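Been putting off writing this for weeks. A thread on what I learned buying used office computers this year. Thursday, December 3, 2020, for anyone reading later, as prices will change.

Background: in November our branch office in Cilton needed desktops and new ones were back-ordered everywhere. I ended up buying from a surplus dealer called Samonte. Before that I tried an auction site, Lello. Wouldn't do that again.

Lello first. The listing said "15 towers, tested." Tested meant they powered on. Four had no drives and one had a cracked power button. No returns on lots under $800, and ours was under.

Samonte charges more per machine but gives you 30 days and a parts list for each unit. Read the parts list. "No CPU" is in there in small type on the cheap ones.

A bare tower can still be a fair deal if you already have parts on a shelf. Take the side panel off and look before you pay for anything else.

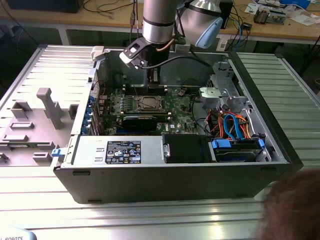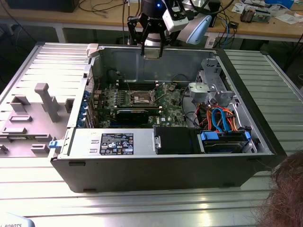 Black tower, side panel off.

Shipping is where the money goes. My first quote for the pallet was $2000, which was silly. Vosside Freight did it for a lot less because we have a loading dock. If you don't have one, ask about the liftgate fee up front.

Total for everything, including memory and new drives, came to $2523. I had budgeted more, so there was enough left for monitor cables — which I had forgotten completely.

Things to ask a seller: Are the drives wiped or removed? Is the BIOS password cleared? Do the power cords come with it? We got one locked machine and it took nine days to sort out by email.

Windows licenses: check for the sticker or ask whether the key is stored on the board. Get the answer in writing. Two of ours came without one and I paid for those separately.

Someone asked about laptops. I haven't bought used ones in quantity. Batteries worry me and I don't know a good way to check them from a listing.

Will add the spreadsheet I used to compare prices this weekend, once I take the account numbers out of it.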